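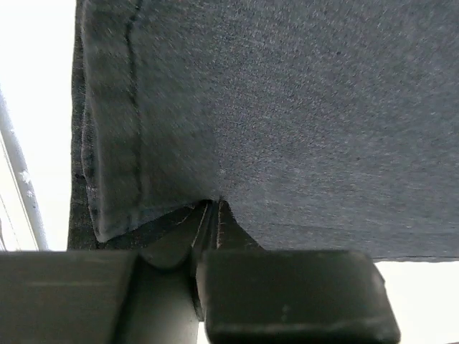
1. What we set out to do

Pundalden Rovers give away free tickets. They have done it every season since before any of us could spell "marketing", and they are proud of it. Our group wanted to know whether the people who are given the tickets go to the match.

The club let us follow one home fixture in January, against Vemura Athletic. For that game 300 seats in the Cabral Stand were handed to local groups: two schools, a carers' network, the Endlow night shelter and a choir. Why the choir, we never established.

2. Who did what

Gisela Cisternas and Santino Sepúlveda stood at the turnstiles. Horacio Henríquez did the phone calls to the groups, having the best manners. Gisela Orellana built the spreadsheet and then rebuilt it after Horacio sorted one column and left the others where they were. Zlatko Hoxha supervised, and asked us to say that the title was our idea. (The title has since been removed.)

3. Method

Every free ticket had a code starting with G, so the gate scanners could tell us how many were used. This was the plan. One scanner at the Cabral end stopped working before kick-off and the steward went back to tearing stubs, so we spent half-time going through a bin bag of stubs behind the tea hut. We would like this recorded as fieldwork.

Afterwards we rang each group with the same short set of questions. The full list is in Appendix B. Question 4 was badly worded and we have left the answers out.

4. Results

Of the 300 tickets, 130 were used. The carers' network did best, mainly by putting everybody on one minibus. The schools did worst. Both had sent the tickets home in book bags, and anyone who has met a book bag will know how that ends.

The choir used 9 tickets and sang at no point.

The reasons given for not coming were, in order: getting there, the evening kick-off, and the weather. Price did not come up, the tickets being free, but the price of a pie came up a good deal. Only one person mentioned the football – a grandfather who said he had seen Rovers play before.

5. What we would change

The club sends tickets out nearly three weeks ahead and then says nothing more. A reminder two days before would cost very little. So would printing the bus times on the back, where there is currently an advert for last season's shirt.

We looked at one match only, in the cold, and Rovers lost 2–0. A spring fixture might give different numbers. Gisela Orellana has offered the spreadsheet to next year's group, with the columns locked.

Final version handed in 19 Aug 2025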